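Small firms need a tax calendar they can plan by

May 3, 2019

The annual argument over small business taxation tends to settle on a single question: how high the rate should be. It is a fair question, and this association has taken part in the debate for many years. Yet the members who write to us from Flinlow and Mikholm raise the rate less often than they raise the timetable. Their complaint is that payments fall due at points in the year when a small firm is least able to make them, and that the dates and the rules around them are altered at short notice.

Consider the position of a seasonal manufacturer. Stock must be bought and wages paid through the autumn, against orders that will not be settled until the new year. An instalment that falls in December arrives when the bank balance is at its lowest, even where the business is sound and the order book full. The owner then borrows to pay a tax on profit that has been earned on paper but has yet to reach the account. The interest on that borrowing appears in no official estimate of the cost of the system, although it is as real to the firm as the tax itself.

Larger companies manage the same difficulty with comparative ease. They have finance departments, standing credit and advisers on retainer. A workshop with two or three employees has an owner who completes the return in the evening. When a form is redesigned, or a threshold moved, the larger company absorbs the change in its overheads, while the small one loses working days. We do not suggest that rules should never change. We suggest that each change should be announced a full year before it takes effect, and that it should then be left alone long enough for people to learn it. 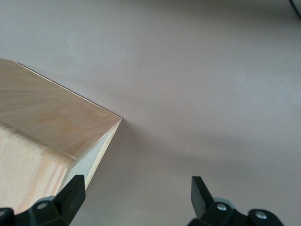
Budance wrote to us after our last statement on this subject to say that the date of an instalment mattered less to the firm than the uncertainty over its size. The letter explained that the estimate issued at the start of the year had borne little relation to the final bill, and that money set aside for a new machine had been held back for months in case it was needed. The machine was ordered in the end, but a season late.

The point is well made, and it strengthens the case for reform. Estimated payments based on the previous year's profit work tolerably well for a business whose income is steady. They work badly for one that is growing, and worse for one that has lost a large customer. A firm in the second position can apply for a reduction, but the application requires a forecast, and an error in that forecast may attract a penalty. Many owners prefer to overpay and wait for the refund. In effect they are lending money to the government without interest, at the moment when they can least afford to.

We therefore propose that any business with a yearly tax bill below 1000 pounds should be allowed to pay once, after the accounts are closed. Those above that level should be able to choose between quarterly estimates and payments that follow actual turnover. The choice should be made on a single page and should hold for 2 years, so that neither side is burdened with constant switching.

There will be objections. The revenue authorities depend on a regular flow of receipts, and a later payment carries a greater risk of default. These concerns deserve a proper answer – a trial in one or two districts would supply it at modest cost. Flinlow, with its mixture of retail and light industry, would be a sensible place to begin. The association would encourage its members to take part and would publish the results, whether or not they supported our view.

A lower rate would be welcome to every member we represent. Until one is agreed, a settled calendar and a fairer method of estimation could be introduced without waiting for the next budget, and we ask that work on both should start this year.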